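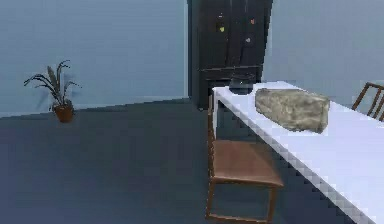
Nundar Self-Watering Insert, three months in

I don't trust anything that promises to look after a plant for me. I've bought the glass bulbs that dump a week of water in an afternoon, the clay spikes that clog, and a cotton wick kit that grew a green fur I'd sooner forget. So when my neighbor Socorro Condori told me the Nundar insert had kept her peace lily going through a long trip, I nodded and assumed the lily was just a tough one. Then I bought two of them anyway, the medium size.

What you get in the box is a plastic cup with a column of felt up the middle, a fill tube, and a float that is supposed to tell you when the water is low. You drop the cup into the bottom of your pot, pack soil over it, and pour water down the tube. The box says the cup holds 300 milliliters. Mine held that if I filled it to the very lip, at which point the felt was already soaked and the soil above it was getting more than I wanted. Call it a fair number on paper.

The instructions are one folded sheet. They tell you to "prime the column," which means water from the top the first time so the felt gets damp all the way up. Don't skip it. I skipped it on the first pot, and the cup sat full for nine days with bone-dry soil over it. The sheet puts this step after the part where you've already cleaned up, in small gray type. Whoever laid that out has never potted anything on a kitchen floor.

Fit is the bigger problem. The cup has straight sides. Most pots don't. Nundar's own drawing shows it sitting in a straight cylinder, and if you own a straight cylinder, good for you. The plants people push into corners and forget, the ones this thing is really for, tend to be in something like the one in the picture further down, and then you're wedging a wide cup into the narrow end. 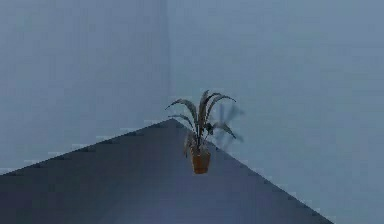 Sizing is where I'd slow down before ordering. The chart goes by the width of the pot at the rim and ignores the base completely. Take a plain terracotta-colored pot like this one, wider at the top and narrower at the flat bottom: the rim number will send you to a cup that may hang up well before it reaches the floor of the pot. Then there's a gap under it where soil washes in, and you lose root room you didn't plan on losing. Measure the inside of the base with a ruler and ignore the chart. I ended up swapping one of my mediums for a small, and the store charged me for the return label.

The float is the worst part. It's a little red stick in the fill tube, and in my two pots it gave two different readings for the same amount of water. One of them stuck at "full" in the second week and has stayed there. I went back to poking a finger in the soil, and I could have done that for free.

Now for the part I didn't expect to write. Once primed, and once I had the right size in, the felt does its job. The pothos has gone eleven days between fills without drooping. The fern, a miserable plant that holds grudges, has put out new growth and hasn't dropped a frond since I set it up. I don't know how much of that is the insert and how much is that I was fussing with both pots more than usual, so take it for what it is. I also wouldn't put one under a snake plant or anything else that likes to dry out. The column never lets the middle of the pot get properly dry, and the warning about this is missing from the box entirely.

I compared it with the Livberg tray, which sits outside the pot and wicks up through the drain hole. The Livberg is uglier and you can knock it over with a vacuum. It also costs less, fits nearly any shape, and you can see the water level by looking at it. Wichai Duangkaew at the garden shop sells both and told me the trays come back less often. He has no reason to tell me that, as the tray is the cheaper sale.

One more gripe — the replacement felt. The sheet says to change it once a year, and the felt is sold only in packs with a new float, so you pay for the part that doesn't work every time you need the part that does.

If your pots are straight-sided and your plants like steady damp, buy one, prime it, and pull the float out. For everything else get the tray. I'm keeping the one under the fern.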